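Workshop notebook, May

Tuesday, early start. The Rilen dye bath notes are finally caught up, so this page is for the walnut hull trials, which I have been itching to write about all week!

Hulls came from the old trees behind the Dulberg mill, frozen since fall in freezer bags. I thawed one bag overnight in rainwater, simmered it for an hour, let it sit, strained it through an old pillowcase. The liquor was nearly black in the pot and a lovely root-beer brown in a spoon. No mordant on the first skeins. Walnut doesn't need it on wool and I wanted to see what the plain fiber would do before I started fiddling.

3 skeins of the Wedow worsted went in together and I pulled them at different times. The first came out a soft toast color after ten minutes. The second, left until lunch, is the brown of a good bread crust. The last stayed in overnight and I gasped when I lifted it — deep, almost plum in the shade, with no harshness to the hand at all. I had expected it to feel scratchy. It feels like it did on the cone.

Then the iron. A tiny pinch dissolved in warm water, stirred in after the wool was out, wool back in for a short dip. Everything slides toward gray-brown within a minute or two. Very easy to overdo. The sample with the longer dip has a slightly crunchy feel and I'd stop sooner next time. 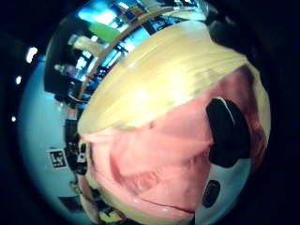
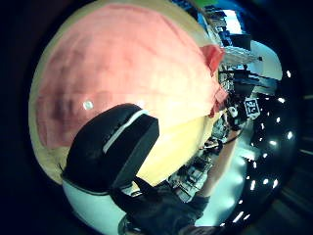 Pink and pale yellow together, with black up against them.
Notes kept by the dye bench lead, Bednarek Fiber Workshop

Bath temperature: held at 63 C for most of the run, checked with the long thermometer, and it drifted a little when I opened the window. Cotton tape ties went in along with the wool and took hardly any color, just a weak tan. Try them with a soy milk soak first.

Exhaust bath was the real surprise. I was ready to pour it on the compost, threw in a leftover hank of silk noil instead, and it came out honey gold with little darker flecks where the slubs are. So pretty! I put it in the window and kept going back to look. The bath should be good for up to 4 more small hanks if I keep it covered in the cold room. Skim before reheating, it grows a skin.

Rinse water ran brown through two changes and then cleared. The overnight skein needed a third, with a drop of wool wash. All of it is hanging on the back rail now, tags on the left, undyed control at the far end.

Lightfastness strips are cut and wound on cards, half of each under foil, taped to the south window. Leave them alone please, even if the tape looks sloppy.

To do: weigh the hulls before thawing (forgot, again). Write the dip times on the iron samples while I still remember which is which. Ask at the mill if we can have the windfalls this fall. And I want to try walnut over the weak madder from last month — my guess is a warm brick brown, and I already know what I'd knit with it.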